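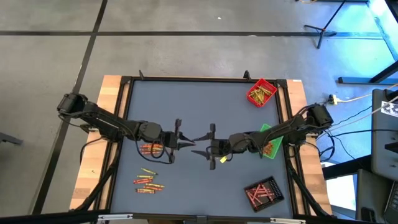
**Wax crayon** is a stick of colored wax used for drawing and writing. It is one of the most common drawing tools for small children, because it needs no water, brush or sharpening before the first use. Artists and craftsmen use it also, for example to mark wood, stone and fabric.

## Composition

The usual crayon is made of paraffin wax and powdered pigment. Some makers add a harder wax, so that the stick does not bend in a warm room. The amount of pigment decides how strongly the color covers the paper. Cheap crayons often contain more wax and leave a shiny, pale line.

Beeswax crayons are softer to the hand and smell slightly of honey. Oil pastels look similar, but they contain oil that does not dry, and they are normally treated as a separate material.

## Manufacture

The wax is melted, mixed with pigment and poured into metal molds, which are then cooled with water. The finished sticks are pushed out and checked for broken tips. Faulty ones go back to the melting pot - little is wasted in this process. A paper label is then glued around each stick, usually in two layers, to make it stronger.

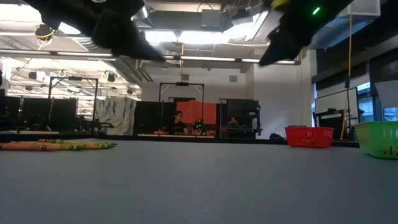

## Small makers

Besides the large factories there have been many small workshops. Javden, founded by Tapio Ikonen, made crayons in a former candle shop and sold them in boxes of 8. Its molding table could produce 3000 sticks in one day. The designer Tyyne Vainio drew the labels, and her October series is still wanted by collectors.

## Use in art

Wax does not mix with water. When thin watercolor is painted over a crayon drawing, the paint stays only on the free paper, and this method is called wax resist. In another method, sgraffito, a dark layer is put over light colors and scratched away with a pin.
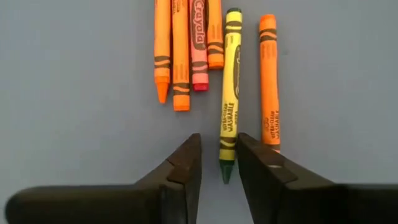 ## Removing marks

Crayon on a painted wall can often be wiped off with a soft cloth and a little baking soda. On fabric, the wax is first scraped away with a dull knife. The rest is pressed with a warm iron between sheets of plain paper - the paper should be changed several times.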